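Facilities Support — Teaching Laboratories
Ticket 1597
Category: Furniture and consumables
Location: Andstead Building, Room 12
Status: Open, awaiting parts
Priority: Normal

Summary of the request

The laboratory coordinator reports three matters concerning the white demonstration table in Room 12. The table rocks when weight is placed on one corner. Small volumes of colored liquid in the test tubes have been found at uneven levels between one session and the next. The acrylic racks received in the last Doucette order do not hold the standard tubes upright in every position.

The coordinator asks that the table be repaired or exchanged before the November teaching block and that the racks be assessed for replacement.

Initial response

The request was acknowledged at 9:40 a.m. and assigned to the furniture desk. The requester was asked to confirm the rack model and to state whether the room had been rearranged since the last inspection. The rack model was given as Skelolport 488. The room plan was reported as unchanged.

Entry 1 — Table stability

A technician attended and placed a level on the tabletop in both directions. The surface was found to be low toward one rear corner. The adjustable foot at that corner had worked upward on its thread and would not hold its setting under load. The remaining feet were tightened. A temporary shim was placed under the faulty foot, and the table no longer rocks under ordinary use.

The shim is an interim measure only. The table must not be moved while it is in place. Staff who need to clean beneath the table are asked to contact this desk beforehand.

Entry 2 — Marks on the work surface

While the level was in use, the technician wiped the work surface with a damp cloth and then with the approved bench cleaner. Marks that remain after this treatment are to be recorded as wear. Abrasive pads are not permitted on this finish, and solvent should not be applied without written approval from this office.

Entry 3 — Racks and tubes
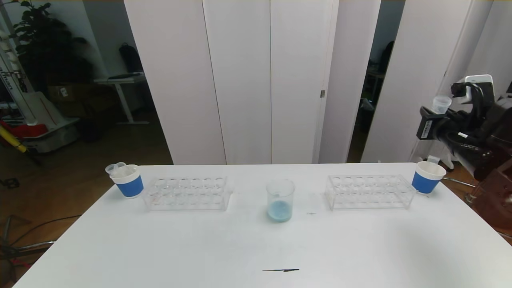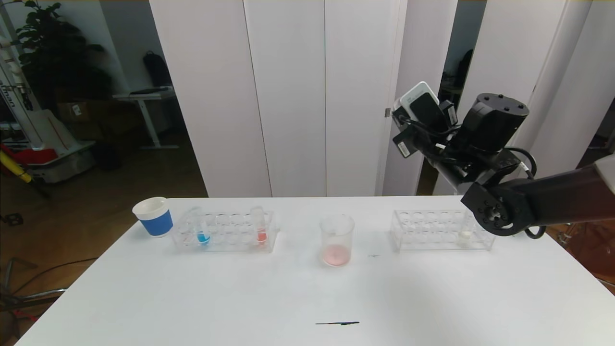 Posted by: Furniture Desk, Teaching Laboratories Support
Filed under: Ticket 1597 / Attachments and findings

The racks stand on either side of the beaker in both pictures. In the first, their openings are empty. In the second, the left rack holds two tubes, one with a little blue liquid and one with a little red-orange, and the tube with the blue leans to one side while its neighbor stands more upright. The lean is consistent with the fault described by the coordinator.

The technician tested the rack with unused tubes from the Room 12 cabinet. The openings in the top plate are wider than the tubes now in stock, which were purchased from Onduvia after the racks had been ordered. A tube placed in one of these openings can settle against either side. The racks themselves are not cracked or warped and are not considered defective.

The following instructions apply until the mismatch is corrected:

Tubes should be filled only to the level required for the exercise.
Volumes should be read with the tube removed from the rack and held vertically at eye level.
Filled tubes should not be left in the racks overnight.
Paper cups may remain in use for rinse water but must be emptied at the end of each session.

Entry 4 — Uneven liquid levels

The coordinator asked whether the table alone could account for the differences in level. In the opinion of this desk it could not. A sloping surface and a leaning tube will both affect a reading taken by eye, but neither changes the quantity of liquid present. The coordinator has been advised to measure each portion with a graduated pipette and to note the volume at the time of filling. The graduations on a beaker are suitable for approximate volumes only and should not be used to check small portions.

Entry 5 — Parts and orders

A set of 4 replacement feet has been requested from Doucette. The supplier has confirmed that the part is still made but has not given a delivery date. A quotation for narrower top plates to fit the Skelolport 488 has also been requested. Should the plates prove unavailable, the Onduvia tubes will be transferred to Room 4 and the wider type reordered for Room 12.

Requester's reply

The coordinator confirms that the table is steady and that the exercise may continue with the shim in place. The coordinator asks that the new feet be fitted on a Sunday — the room is in use on every other day of the week.

Current action

The Sunday visit has been approved in principle and will be scheduled on receipt of the parts. This ticket remains open under the furniture desk.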